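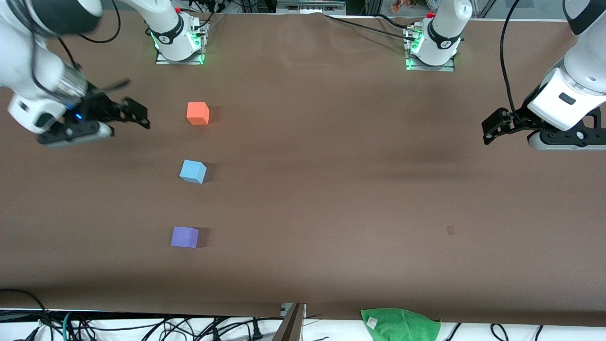 Two robot arms over a brown tabletop, with three small cubes.Frequently Asked Questions: Storage and Delivery
Updated October 2023

How is wine stored before it ships?
All stock is held at our Clastwood warehouse at 55 °F and 65 percent relative humidity. Bottles sealed with natural cork are stored on their sides. Screw cap bottles are stored upright in their original cartons.

What is the difference between the Urker and Haldane storage plans?
Urker is shared storage. Your cases are logged under your account number and kept on common racking. The minimum is one case and the maximum is 28. Haldane is a private locked bay for up to 200 cases, billed by the quarter. Both plans include insurance at replacement value.

Can I store wine I bought elsewhere?
Yes, if it arrives in sealed cartons with a packing list. Loose bottles are accepted on the Haldane plan only. We do not inspect the contents for authenticity.

How do I take wine out of storage?
Log in, select the cases, and choose delivery or pickup. Withdrawals are by the full case on the Urker plan. Haldane customers may withdraw single bottles. Allow two working days for pickup orders.

Which box sizes do you ship?
Three, six and 12 bottles. Magnums ship in the three-bottle box with a separate insert. Larger formats are quoted individually.

Do you ship in hot weather?
Orders are held when the forecast high at the destination is above 85 °F. You will receive an email with a new ship date. The hold can be waived in writing, but heat damage is then excluded from any claim.

Who can sign for a delivery?
An adult aged 21 or over with valid photo ID. The carrier makes three attempts, after which the box returns to Clastwood and a restocking fee applies.

A bottle arrived broken. What do I do?
Keep the box and the insert. Send photos of the damage and the shipping label within 10 days. Claims are handled by Vasylyna Vakulenko.

Is a corked bottle covered?
Wine bought from us is covered for one year from the invoice date. Recork the bottle and keep it until you have a reply. Wine bought elsewhere is not covered.

Can I move my cases to the Vusside site?
Transfers opened in September for Haldane customers. Urker transfers are not yet available. Contact Jarlath Heffernan for a quote, and include your account number and the number of cases.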